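Minutes, December get-together of the Drarnell Community Garden, typed up by me (Kyung-hwa) from the back of a seed packet and two pages of my own scrawl, so sing out if I've got you wrong.

We kicked off at 7 pm, once the urn had boiled. Keabetswe Molefe ran the meeting because I can't chair and write at the same time — we tried that last year and the minutes were four lines long.

**Last month's minutes**

Accepted, with one fix. The rhubarb is in bed six, and I'd written bed nine. Sorry to whoever went looking!

**Water**

We talked about this for ages. The tap near the Ploner Street gate still drips and the council has now told us twice that it's our side of the meter. Keabetswe got a quote of $800 to dig up the line and replace it, and there was a fair bit of groaning. I said I'd rather pay it now than in February when everyone's tomatoes are gasping. Agreed to go ahead, as long as the plumber can do it before the holidays.

Until then, please hand water before 9 in the morning and turn the tap off hard.
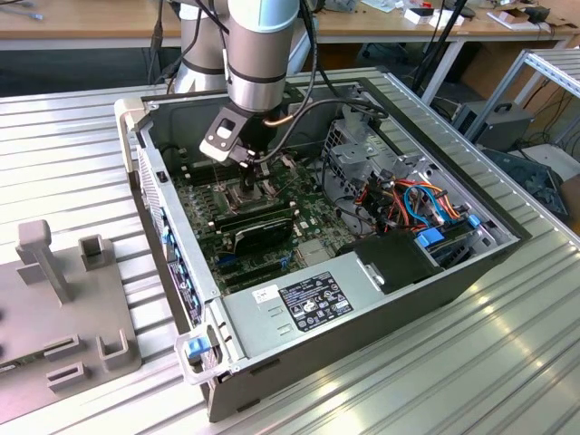 *Open computer case on the work table.*

**Plot fees**

Staying at $30 for the year. Someone asked about half plots and we said yes, half price, but you share a compost bay with your neighbour. I've still got 2 people to chase and they know who they are.

**Compost**

Bay three is full of citrus peel again. It's lovely that the juice place on Yeom Lane wants to help, but the worms are not keen and neither am I. I'll pop in and ask if they can give us their carrot tops and coffee grounds instead.

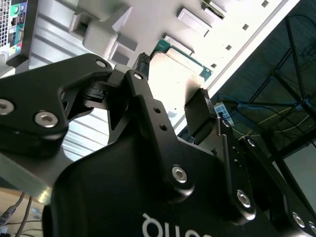 ### OTHER BUSINESS

Seed swap: we'll hold it in the hall again, with labels this time, please. I grew a whole row of what I was told were cucumbers and I'm now the proud owner of more gourds than my family can stand.

Mulch: Keabetswe has found a bloke who'll drop off 30 bags at the back gate. We need a few barrows and some strong backs, and I've promised lemon slice to anyone who turns up. The Fovska brand netting also came up, as two of us bought it for the berries. 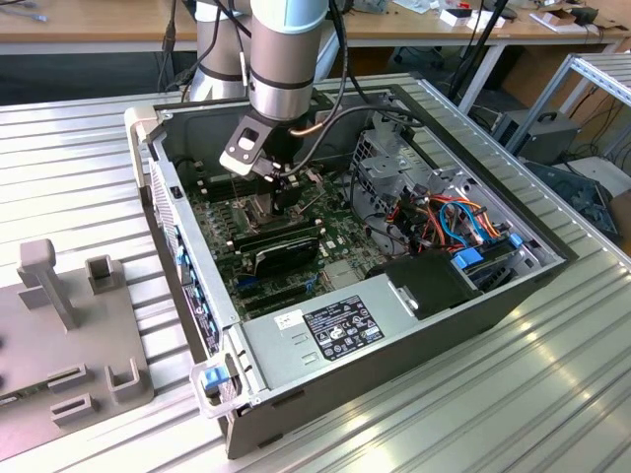

Mine has held up pretty well against the parrots, though it sags in the middle and you really want a stake every metre or so. Keabetswe's ripped at the corner in the first big wind, so we've left it that people can buy whichever netting they like, provided the mesh is fine enough that birds and lizards don't get caught in it.

**To do**

- Keabetswe: book the plumber, confirm the mulch
- Me: visit the juice place, chase fees, bake
- Everyone: take your empty pots home from behind the shed

Finished at 8:40 pm. Next meeting is same time, same hall, and it's somebody else's turn to bring the milk.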